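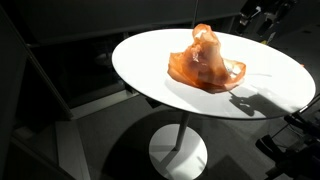

4. Setting up your tracker for a long walk

I wrote this section after walking the Wenel to Bralley track in March, so it's the bits I wish I'd had in my pocket before I left. The rest of the Pelteo guide covers the buttons and the warranty. This part is for people who'll be out for days on end and want the folks at home to see where they've got to.

Before you leave home

1. Charge the Pelteo right up and leave it on the charger until the light stops blinking. I pulled mine off early the first time and was kicking myself by lunch.

2. Take it outside, well clear of the eaves, and hold the side button until it beeps twice. Now put it down and go make a cuppa. The first fix is slow (mine took ages!) but it's much quicker after that.

3. Name your trip. Keep it short. I called mine "Ifeanyi Ogunleye's Big Autumn Walk to Bralley" and it got chopped off halfway through my surname.

4. Add your contacts, then send each of them a test message. Ask them to write back. My sister's went straight to her junk folder and we only found out because I nagged her.

5. Load your route. The tracker holds 1,024 points per route. If yours has more, split it into two and give them names you'll recognise when you're tired.

Note: The full Wenel to Bralley route comes to 572 points with the Matei side trip included, so it fits in one go with plenty to spare. 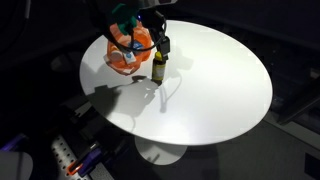
On the track

6. Clip the tracker to the top of your pack with the logo facing the sky. I had mine in a hip pocket for the first day and my dotted line looked like I'd been hopping across the valley on a pogo stick.

7. Pick how often it reports. There are 3 settings: Often, Normal and Saver. I use Normal while I'm walking and switch to Saver once the tent's up, and that got me all the way to Matei on a single charge.

8. Send your "camped for the night" message while you're still in the open. Tree cover slows it down a lot, and gorges are worse. Wait for the double beep before you pack it away.

Caution: Don't press the red button to see what it does. It calls for help, and real people will come looking for you. If you do set it off by mistake, hold it down again until the light turns green, then send a message to your contacts so they don't panic.

Caution: Keep the charging flap shut when it's raining. Check it each morning too, as mine worked itself open against a tent pole.

If it stops reporting

9. Turn it off, count to ten, turn it on again and move to where you can see more sky. That fixed it for me both times it happened.

10. If it's still sulking, look at the battery light. Orange means switch to Saver now. Red means turn it off and only use it for your evening message until you can charge it. The pub at Matei let me plug in behind the bar, and they do a very good pie.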